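Sohail Jafri
2021-09-14

Right, I promised a thread on why the bottom of our estuary goes short of oxygen every summer, so get a cup of tea. It's a long one. 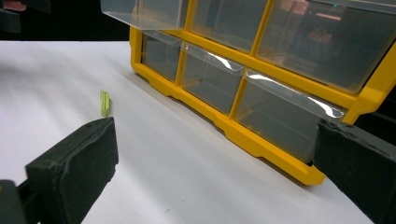 Yellow drawer unit, one drawer pulled out a bit.

Quick background for anyone new. I work on the water in the Velus, which is a long, thin estuary with a shallow lip at the seaward end and a deep hole in the middle. The lip matters a lot. I'll get to it.

Most people think of oxygen in water as something that comes from above, and that's half of it. Wind and waves stir air in at the top, and the tiny drifting plants make more of it when the sun's out. Down at 30 metres there's no wind and hardly any light, so whatever oxygen the bottom water has is whatever it arrived with.

And then everything down there starts using it up. Worms, crabs, fish, but mostly bacteria, chewing through all the dead stuff that sinks from the surface. A good bloom up top in April means a big meal down below a few weeks later. Lots of eating, lots of breathing.

So why doesn't the water just mix? Because of the river! Fresh water is lighter than salt water, so it slides out over the top like cream on coffee. Add a bit of summer warmth to the top layer and you've got a lid. A really stubborn one.

You can feel the lid if you swim, by the way. Dangle your legs off the Jongate pontoon in July and your feet are in a different sea from your knees.

OK, the lip. When there's a big spring tide, heavy, salty water from outside spills over it and runs down into the deep hole, and it brings fresh oxygen along. We call that a renewal. On a small tide it doesn't get over, or it gets over but has mixed so much on the way that it's too light to reach the bottom and slots in halfway down instead.

That halfway business drove me up the wall for my first two summers. I kept seeing a nice bump of oxygen in the middle of the profile and the old tired water just sitting underneath it, being pushed about a bit but never really replaced.

What we do is pretty simple. We go out to 3 stations, lower a set of sensors on a wire, and get temperature, salt and oxygen all the way down. Then we take bottle samples at a few depths and measure the oxygen again by the old chemical method, because sensors drift and I don't trust them further than I can throw them. (I have come close to throwing one.)

Numbers, since someone always asks. I use micromoles per kilogram. Surface water at the Jongate station in April was 289-ish in my head, but I've just looked it up and... no, I was remembering a different year. This April's was 219 at mid-depth, which is the figure I should be using for comparison anyway. Sorry. Reading from the sheet from now on.

Bottom water in the deep hole on our last trip: 89. Same units, same method, both bottles agreed nicely. That's low. Plenty of fish would rather be somewhere else at that point, though it's a long way from nothing.

Is that a bad year? I don't know yet and I'm not going to pretend I do. Our record is short, and the low point moves about depending on when the big tides fall. If you sample the day before a renewal it looks awful, and the week after it looks lovely. Same estuary.

This is my main gripe with the one-visit-a-year approach. You end up comparing luck with luck.

Which brings me to Hamus. Hamus is the mooring we put in over the deepest part, and it sits there logging oxygen near the bottom all the time, whether or not I'm in the mood for a boat trip. It's already shown me a renewal that we'd have missed completely between trips. Oxygen shot up overnight and then slid back down over the following weeks, steady as you like.

The slide is the good bit! If nothing new is coming in, the slope of that line is how fast things down there are breathing. Well — nearly. Some oxygen still leaks down through the lid, so the real rate is a bit higher than the slope tells you. Working out how much leaks is most of what I do all day.

There are a few ways at it. I've been using what's known in our office as the Subramaniam method, which tracks how the salt changes over the same stretch of time. Bacteria don't eat salt, so if the salt has shifted, that's mixing, and you can use it to work out how much oxygen came along for the ride. Very neat when it works. When the salt hardly changes you're dividing by almost nothing and the answer goes bananas.

Someone asked under my last thread whether we could just bubble air in. You can, in a reservoir. The deep part of the Velus is a lot of water and the lid is doing a job as well, so stirring it all up would bring a load of nutrients to the surface and you might well get a bigger bloom, and then a bigger meal at the bottom. I wouldn't want to be the one who pressed the button.

Another one was about warming. Yes, warmer water holds less oxygen to begin with, and bacteria work faster in it, so both push the same way. What I can't tell you is how the river will behave, and for us that might matter more. A dry summer means a weaker lid. A wet one means a stronger lid and more muck washed down to feed the bacteria.

The big ocean models can't help much here either. Our whole estuary fits inside one of their boxes with room to spare, and the lip doesn't exist as far as they're concerned.

Next trip is after the coming spring tides. If the water gets over the lip properly I'd expect the bottom reading to jump, and I'll post the profile whichever way it goes. Questions welcome, though I'm slow with replies when I'm titrating.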